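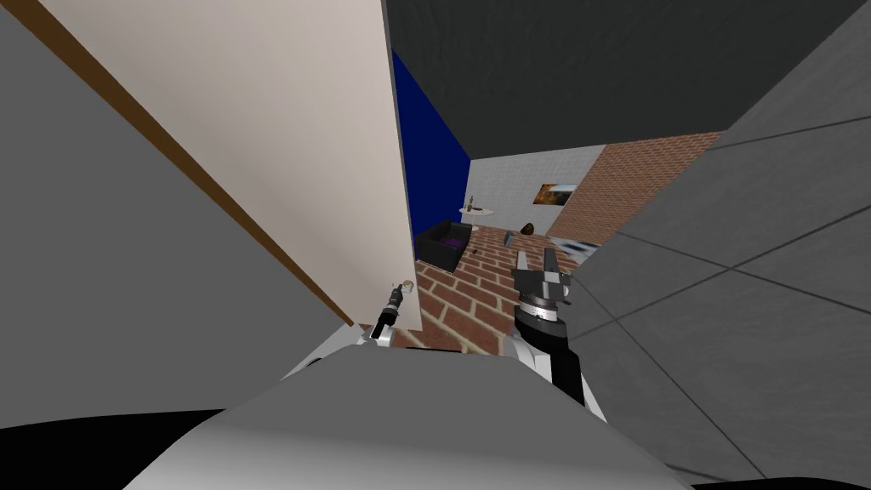 *Both arms in the simulated flat, with a slim gripper on the left and a two-fingered one on the right.*

**June: Bescombe opens its gripper trials**

We've put our gripper comparison out for anyone to try! I've spent far too many evenings in this make-believe flat (brick floor, black sofa and all), and I'm chuffed to be sharing it.
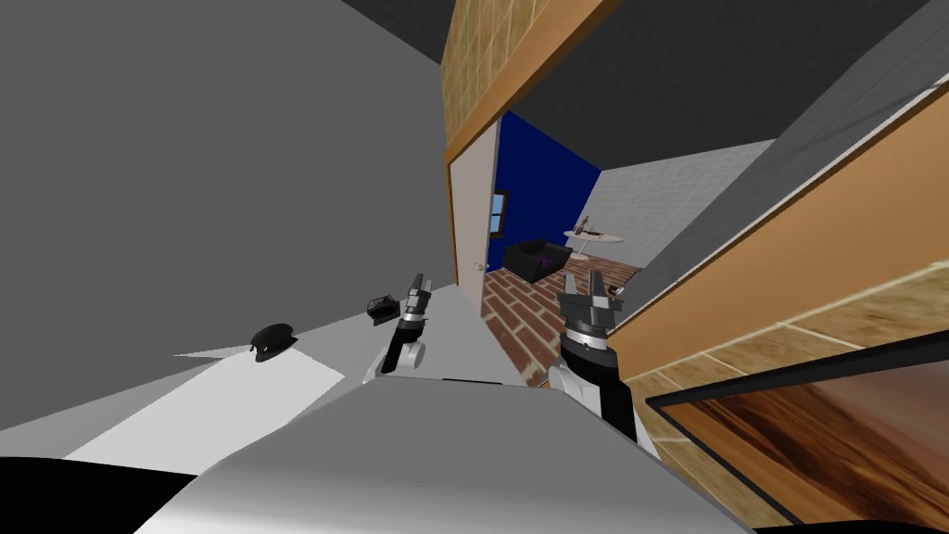
*Reaching towards the open doorway.*

The set has 100 tasks over 15 room layouts, and you can swap grippers, arm controllers or camera positions between runs. We started with the Hidmont and Poojary controllers, at 20 runs per task each, and I've already changed my mind twice about which I like best.
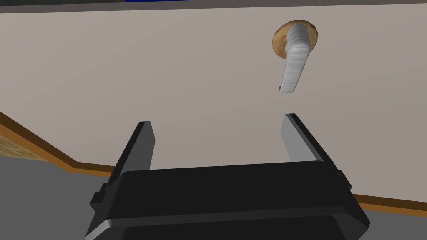 *Wrist view of the lever handle, fingers open.*

Doors are my favourite bit. A lever looks easy until you're lining up on it from a tilted wrist camera, so 41 of the tasks are door tasks. Farnlow helped us write the scoring, and you can read every line of it – do tell us if you think we've been too kind.

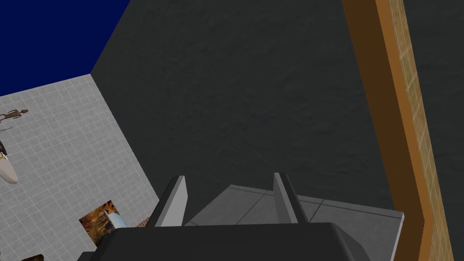 ## Getting hold of it

Write to the Bescombe press desk for a copy of the trial files and the full run logs.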